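Ticket: Bowls stick together when stacked
Product: Plavesus nesting bowls, pink
Category: Tableware > Stacking and storage
Status: Open (was Closed, was Open)
Opened: 2020-12-11

Summary

The pink bowls go into each other beautifully and come out of each other under protest. Please advise.

Details

We bought the Plavesus bowls for the shared kitchen after the previous set, a glass one from Porelitz, had been reduced to a lid. The new ones are a dusty sort of pink that the product page calls "Grotov rose," a shade I had never felt the absence of. They are pleasant to eat from. They hold soup. I have no complaint about any of the traditional duties of a bowl.

The complaint concerns the nesting. Put one bowl in another, press lightly, leave it overnight, and in the morning you have one thick bowl. Lifting the top one brings the bottom one along for the ride, up to about shoulder height, at which point it changes its mind and lets go. We have a tile floor.

Steps to reproduce

1. Wash two bowls.
2. Dry them, or believe you have.
3. Stack them on a smooth table.
4. Go home.
5. Come back and try to have cereal.

Expected result: cereal.
Result: see summary. 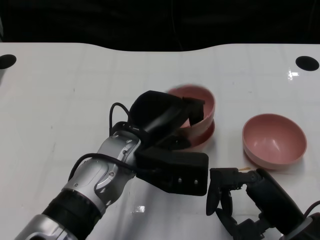 What I have tried so far, in the order I tried it:

Pulling straight up. Works on a good day. On the other days, see the part about the floor.

Twisting. The bowls turn against each other with a squeak that can be heard in the next room, and then they are exactly as stuck as before, only facing a different way. As they are round, this is hard to prove.

Tilting the top bowl by its rim. Best result so far. If one side of the rim goes up first, air gets in and the lower bowl stays on the table where it belongs. It takes a bit of patience, and you want somebody to leave the table alone while you do it.

Hot water on the outside, cold water in the inside. Recommended by every website in the world. Frees the bowls and soaks your sleeves.

Reply from Plavesus Support

Thank you for contacting Plavesus! We are sorry to hear that your bowls are not bringing you joy. Please confirm:

– that the bowls are all the same size
– that the bowls are fully dry before stacking
– that no more than 6 bowls are stacked at one time
– that the bowls have not been used in an oven

We have closed this ticket for now. You can reopen it by replying.

Customer reply (ticket reopened)

Replying, then.

Same size: yes. They are sold as a set of one size, by you. I had assumed that nesting bowls of one size was a thing you had thought about before printing "nesting" on the box.

Fully dry: they are now. I ran a proper test this week. Two bowls wiped with a dish towel and stacked right away were stuck by morning. Two bowls left on the rack for 2 hours and then stacked came apart with one hand. So water has a part in it, and I withdraw my earlier remark about "believing" they were dry, which was aimed mostly at myself.

More than 6: never. We haven't got the shelf for it.

Oven: no. There is a microwave, which has its own ticket with another company.
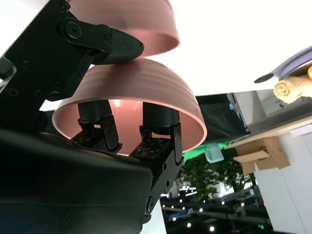
Next question, since we're here. The towel-dried pair was stuck, but a pair dried the same way and stacked with a square of paper towel between them was fine. Is that a fix or a workaround? I ask because a square of paper towel between each bowl, every night, forever, is not something I can picture people in this kitchen doing. These are people who put the milk back with a teaspoonful in it.

I also tried weight. A bag holding 400 g of rice, set in the top bowl overnight, made a dry pair stick when it hadn't before. So please add to your notes: don't store things in the top bowl of the stack. We had been keeping tea bags in there, which weigh nothing, but somebody had added the sugar.

Reply from Plavesus Support

Thank you for these very thorough tests! We have passed them to our product team. In the meantime we suggest:

– air drying before stacking
– lifting one edge of the upper bowl first, keeping the lower bowl on the table
– storing the bowls empty

If a bowl has broken as a result of sticking, please send the batch number from the base and we will replace it.

Customer reply

Your second suggestion is my third attempt from the first message, but I'm glad it has found a wider audience.

Nothing has broken yet. One bowl went down in front of the sink and bounced, which raised my opinion of the bowl and did nothing for my nerves. The batch number ends in 13, as far as I can read it. The rest has been washed off.

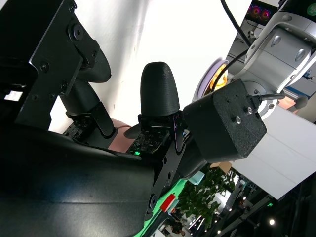 Current practice, for anyone who finds this ticket by searching "pink bowls stuck help":

Rack until after lunch. Stack in twos, well apart, so a stuck pair is only ever a pair. Nothing kept in the top one. To separate, lift one side of the rim and wait for the little sigh of air before raising the whole bowl. If there is no sigh, put it down and use the warm water.

I'd still like an answer about the paper towel. I would also like to know whether the Jääskeläinen bowls in your catalog, the ones with the small feet, have the same problem, and whether they come in a color with a less ambitious name.

Leaving this open until April, when the kitchen gets its new shelf and we find out what happens to a taller stack.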